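Car Accident Papers: Keep Them Where You Can Grab Them

I love a good paper system, and this one takes a single evening! After a fender bender you may end up with a police report, repair estimates, doctor bills and letters from the insurer, and they scatter fast. Get a folder with 4 pockets and label them Crash, Car, Medical and Letters. Write the date on every page the day it comes in (pencil is fine). Snap a picture of each receipt too, as the shiny ones can fade. 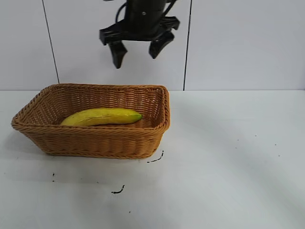
Keep a small notebook in the Letters pocket for phone calls, with the name, the time and what was said. I go through mine every 14 days, and it's so satisfying to find the right page on the first try!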